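Streaming films have gotten too long, and Trindow is the worst of them. Its last thriller, Arnlow, ran 20 minutes past the point where the story was over. I watched it with a crowd of around 400 at a festival in August, and people were checking the time by the 50-minute mark.

Theaters used to push back on length, as a shorter film meant another showing. A streaming service has no such limit.

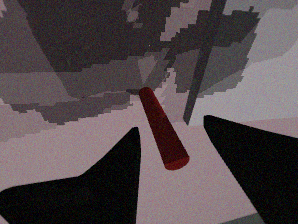 Nellico still caps its first cuts at two hours, and its films are better for it. Trindow should do the same.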